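Written rules for hand-held gripper demos on a shared table?

Posted by ramardale_annex, January 9, 2021

We record pick-and-place demos with hand-held grippers in a conference room that other people also believe is theirs. Our house rules fit on one page, and 9 of the lines are about coffee. I want something closer to good practice before we start the mouse task in earnest. What do you write down, and what do you leave to common sense, assuming you have any on staff?

Our current rule for the start of a take is jaws open, one on each side of the mouse, no contact. The rest of the table stays as the meeting left it, cups and booklets included.

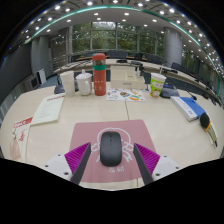

Oduor Athumani: Write down the start pose, the end pose and what counts as a failed take. Leave the rest alone for a month and see what people argue over, then write that down too. At Toom we began with a 49-line document and the only line anyone could quote was the one on battery charging. Keep failed takes, but label them. Deleting them on the spot is how you end up with 15 perfect grasps and no clue what your operators do wrong.

Sukitz

Common sense should be fine.

trundetti_floor

It won't be fine. Put one person in charge of the rule sheet and put a version number on it, or you'll have 6 copies by December, each taped to a different door. Also decide who may move things on the table between takes. Ours says the operator may and visitors may not, and visitors have been very good about not reading it.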